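Notebook, bowl task, March, started 8:40 in the morning

Skirkport wants a bigger set of bowl examples from us before they retrain, and Amos has put the target at 1,000 demonstrations, so I expect we'll all be quite fond of bowls by the end of it. I went over the start poses with Birthe first — left arm, right arm, then both together — and wrote the numbers on the inside cover where people can find them.

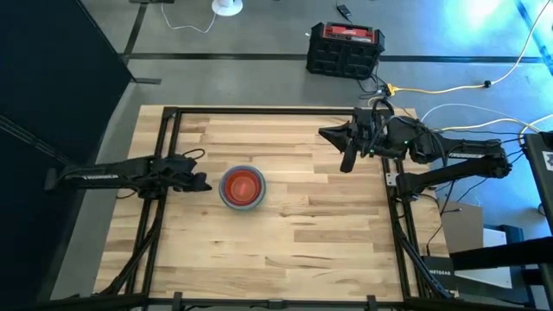 Kristaps asked whether we should throw away the slow demonstrations. I'd rather keep them and tag them, at least for now, because the Flumcombe set was trimmed too early and we were sorry about it later. Cinzia agrees with me, which settled it nicely.

We got 95 saved before lunch and I marked 8 of those as doubtful, mostly hesitant approaches on the left side.
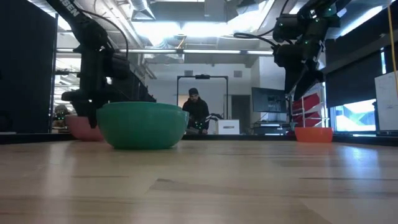
Adelmo is going to write a little script so that the tags go in while we record (bless him, my handwriting is no help to anyone). He thinks it needs an afternoon.

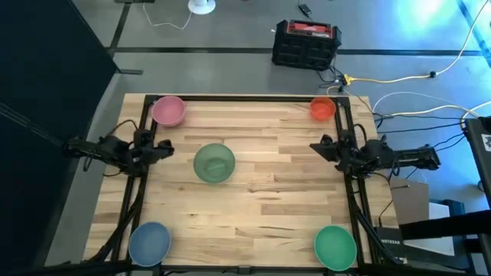
Layouts are what I'd like to vary more next. The model from the last round seemed to learn places on the table more than the bowls themselves. With blue and bright green both down at the front edge and pink up in the far left corner, the arms have some real distance to cover, and I want plenty more spreads like it. Ask Amos if nine layouts is enough.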